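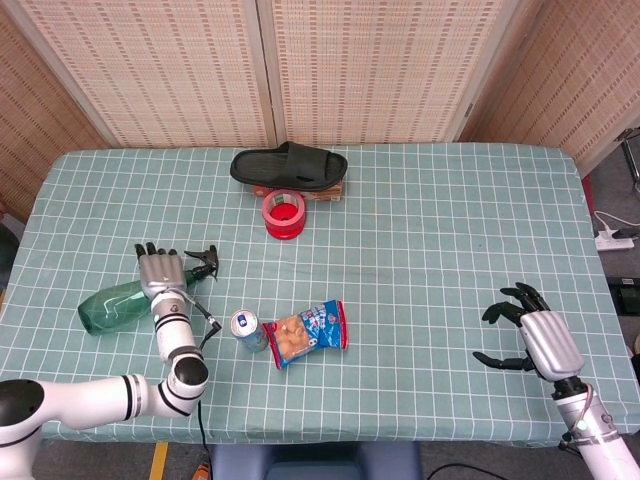 Photo: Hüsnü Baysal / Durent

Used car safety check: seat belts, head restraints and airbags
Workshop sheet, with the inspector's comments

Vehicle: Kingi four-door, 2,256 miles since last service
Checked by: İlker Ertürk
Reason for check: private sale, buyer asked for a full restraint check
Month: September

We post completed sheets with the owner's details removed so customers can see what gets looked at. Results are marked OK, WATCH or FAIL. A FAIL means the car should not carry anyone in that seat until the part is replaced.

SEAT BELTS, FRONT

1. Webbing pulled out to full length, both sides checked for cuts, fraying, burns and fading.
Driver: WATCH. Passenger: OK.
Comment: Driver's belt has light fuzz along one edge at shoulder height. No cut threads. It is rubbing on the trim of the upper guide. Trim clip reseated. Look again at next service.

2. Belt locks on a sharp pull.
Driver: OK. Passenger: OK.

3. Belt winds back fully without help.
Driver: FAIL. Passenger: OK.
Comment: Stops with a hand's width of slack. Webbing was cleaned with mild soap and water and left out overnight to dry. Same result in the morning. Retractor to be replaced as a unit. We do not open retractors or oil them.

4. Buckle latches with a click, holds under load, releases with one press.
Driver: OK. Passenger: OK.

5. Height adjuster holds in every position.
Driver: OK. Passenger: OK.

SEAT BELTS, REAR

6. Webbing, locking and wind-back, all three seats.
Outer seats: OK. Center: OK.
Comment: Center belt was twisted behind the seat back. Straightened.

7. Buckles.
Left: OK. Center: OK. Right: FAIL.
Comment: Tongue goes in but does not click every time. Crumbs and a piece of hard candy removed from the slot. Still missed 4 times in 82 tries. A buckle that misses at all gets replaced. Golorance part ordered.

8. Child seat lower anchors and top tether points.
OK.
Comment: Covers missing on the right side. Anchors themselves are straight and clean. Covers are not a safety item and were not ordered.

HEAD RESTRAINTS

9. Present at every seat, correct part, locks at each notch.
Front: OK. Rear: WATCH.
Comment: Rear center restraint was in the trunk. Refitted. It is stiff to raise but locks. Owner told to leave it in when anyone sits there.

AIRBAGS

10. Warning light comes on with the ignition, then goes out.
OK. Checked three times.

11. Stored fault codes.
WATCH.
Comment: One old code for low voltage, likely from a flat battery. Cleared, and did not come back after a road test.

12. Covers free of cracks, glue, stickers and add-on trim.
Steering wheel: OK. Dash: FAIL.
Comment: A Flolo phone mount was stuck to the passenger airbag cover. Removed. Cover is not damaged, so this is now OK.

13. Seat covers do not block side airbags.
OK. No covers fitted.

14. Open recalls by VIN.
None open at time of check.

RESULT

Two parts to replace: driver's retractor and right rear buckle. The driver's seat and the right rear seat are not to be used until the work is done, so the car stays here. Allow 2 hours for fitting once the parts arrive. Items 3 and 7 will be checked again after fitting and signed off on a separate sheet.

İlker Ertürk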